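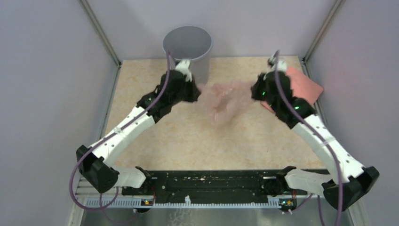 Two robot arms and a grey bin inside a small enclosure.

Home Data Notes Contact

Filed under: Open data / Water / Lakes and reservoirs

Rinach Lake Daily Levels

README for the level record, last edited 11 October 2022

What is in this folder

Daily water levels for Rinach Lake, read at the dam and at the Pridberg landing. The record covers 17 years. It was typed up from the gauge books kept at the dam house, then joined to the logger files that replaced the books. Rainfall at the dam is included for the same days where it was written down.

The folder holds 4 files:

levels_daily.csv – one row per day per gauge
rain_daily.csv – one row per day, dam gauge only
gauge_history.txt – when each staff gauge was moved, repaired or cleaned
flags.txt – the meaning of each flag letter

There is no outflow file. Releases through the Brarkeo gate are logged by the irrigation company and we don't have permission to copy them. Ask the company directly if you need them.

Columns in levels_daily.csv

date: year, month, day, with hyphens
gauge: DAM or PRID
below_full: feet below the spillway lip, two decimals
source: BOOK or LOG
flag: a single letter, or blank
note: free text, copied as written

A level of zero means the water is even with the spillway lip. Negative numbers mean water was going over. People used to seeing elevation above sea level will have to convert, and the lip elevation we have comes from an old construction drawing that doesn't agree with the county survey. We left it out until somebody can say which is right.

How the readings were taken

In the book years, whoever was on duty walked down to the staff gauge in the morning and wrote down the number. On windy days they wrote the middle of the swing. Some people rounded to the nearest tenth and some didn't, and you can see the difference in the numbers if you plot the last digit.

The logger takes a pressure reading every hour. The daily value is the median of the readings for that day. If fewer than 14 hourly readings survived, the day is kept and given flag P.

The Pridberg gauge was read less often. It sits in a shallow arm of the lake, and in dry years the bottom of the staff is out of the water. Those days are flagged D and the level is blank. Please don't fill them with the dam value. The narrows between the arm and the main lake go dry too, and after that the two are separate bodies of water with separate levels.

Flags

P – part of a day
D – gauge dry
I – ice on the gauge
H – handwriting uncertain, best guess entered
M – gauge moved that day, see gauge_history.txt
X – value looks wrong but was left as written

Blank means no remark. It does not mean the value was checked.

Known problems

The dam gauge was knocked loose by a log one June and read high until it was bolted back. Edeltraud Widmer compared the book against marks painted on the intake tower and worked out a correction of 2 tenths of a foot. The correction has NOT been applied in the file. The affected rows carry flag X and the note says "loose".

Rain was sometimes left in the can over several days and measured in one go. The total is on the last day and the days before it are blank. Monthly totals should be fine. Daily ones in winter are not much use.

The logger clock stays on standard time all year. The book readings followed whatever the clock on the dam house wall said. This makes no difference to most uses, but it matters if you are matching levels to gate changes.

There is one book missing. It covers the end of a wet spring and the start of the summer after it. Majdi Khasawneh asked at the district office and at the library in Rajan and neither had it. The Pridberg readings exist for most of that stretch, so the gap is only in the DAM rows.

Wind setup is real on this lake. A strong wind along the long side pushes the water toward the dam, and the two gauges can disagree for a day or so and then come back together. Those are true readings and have no flag.

Suitable and unsuitable uses

The record is good for seasonal highs and lows, for comparing one year with the next, and for showing how far the lake dropped in a dry stretch. Boat ramp planning has been done with it.

It should not be used to work out evaporation or leakage, which are too small next to the reading error. It should not be used for flood work either. The books often have no entry at all on the wettest days, when the road to the dam was closed.

Anyone turning feet into acre-feet needs a storage table. The one in circulation is older than the record and takes no account of silt in the upper end.

Changes in this version

Logger files added through the end of June
Two pages of the first book retyped after better scans
Flag I split off from flag X
Trailing spaces removed from the gauge column

Corrections

If you find a wrong value, send the date, the gauge and what you think it should be. A photo of the book page helps but isn't required. Write to Majdi Khasawneh for the book years and Edeltraud Widmer for the logger. Corrections go in with the next version and the old value is kept in the note column.

Reuse

Free to copy and change. Please say where the numbers came from and which version you used.

Previous Next Back to data list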